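Chapter 6
Windows and Frames

Dust collects in the frame long before the glass looks dull. Open the window first, then wipe the sash and the seals with a dry cloth.
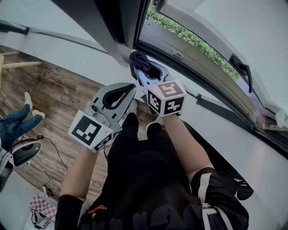 Figure 6.1 Navy cloth held at the sash of an open window.

Next comes the hardware. Wipe the handle and the stay arm, and keep grit out of the channel under the sash.

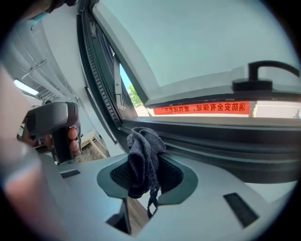

How often should the rubber seals be cleaned?
Twice a year is enough in most homes, once in spring and again in October.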